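Chapter 4
A Place for Everything?

Household management books are fond of one promise: give each object a home and the room will look after itself. This chapter does not take that promise on trust. Storage furniture is cheap to buy and easy to photograph, and neither fact tells us whether a kitchen works better once it is full of stands, racks and baskets.

The usual evidence is thin. The Illcombe survey put its questions to 507 households, and 56 of them kept a diary for the whole of June. Halyna Chornovol, who wrote it up, reported that owners of a mug tree were "more satisfied with their mornings". Satisfied people may simply like buying mug trees. Yaroslav Polishchuk made the same objection in his review, and we think he was right.

By the end of the chapter you should be able to:
- tell a holder (it keeps one kind of thing in one position) from a container (it takes whatever you drop in it)
- say what a holder costs in table space when it is half full
- draw a plan of a worktop showing what is stored there and what has merely been left there

Key terms: holder, container, standing load, drift.

Drift deserves a warning now. It is the slow movement of objects away from their assigned homes, and most schemes are judged before it has had time to happen. A tidy table on the first day proves very little. Ask what it looked like 40 days later, and who did the putting back.

Before reading section 4.1, look over the table below and decide which objects are in holders and which are in containers.

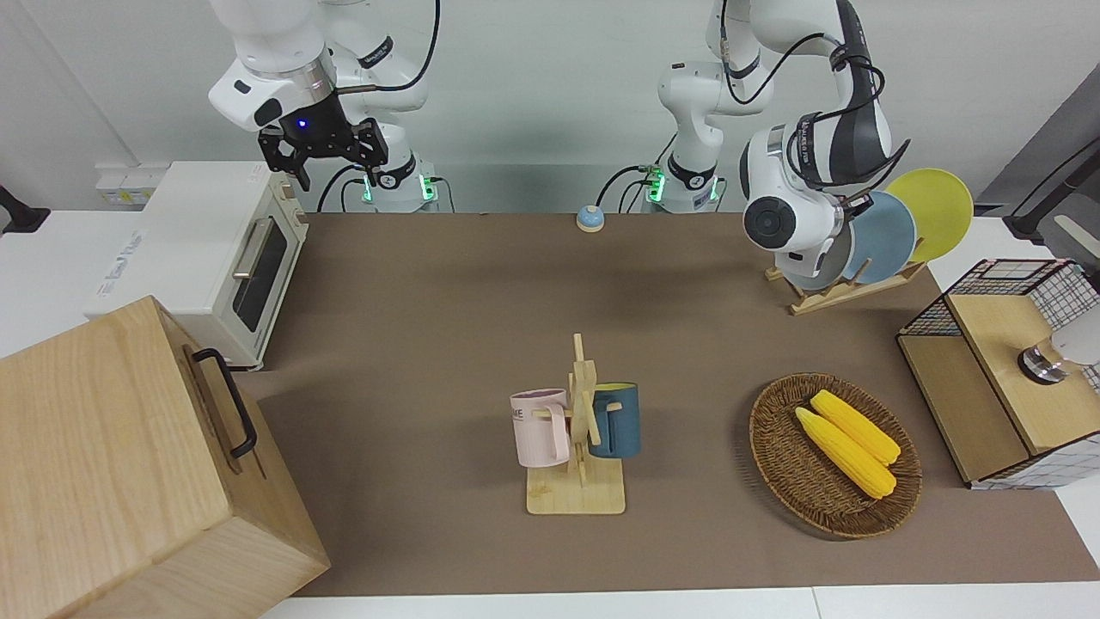 Plates on edge in a wooden rack, mugs on pegs, corn in a basket.
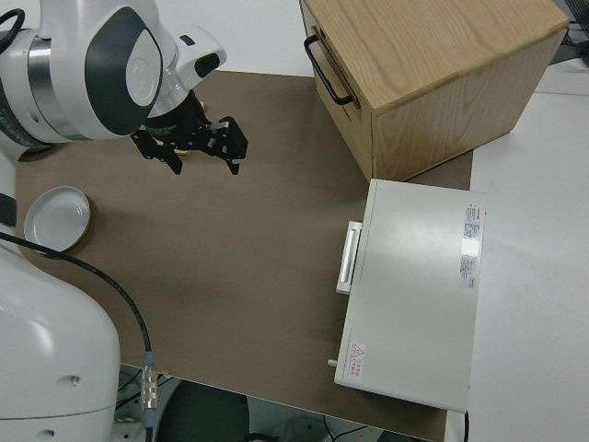

A round white lid, set down by itself.

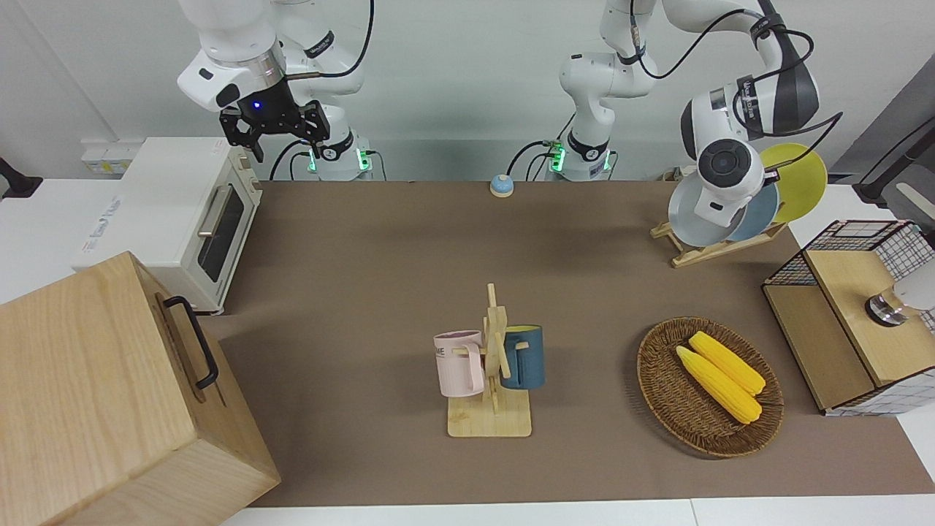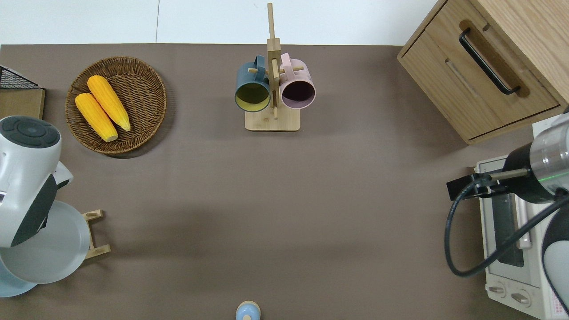 The mug tree again, and the basket with its two cobs.

Page last changed: June, by R. Skoryk

4.1 Holders and what they take up

A plate rack stores plates upright and lets you draw one out without lifting the others. So runs the claim. Try it with plates of different sizes before you agree.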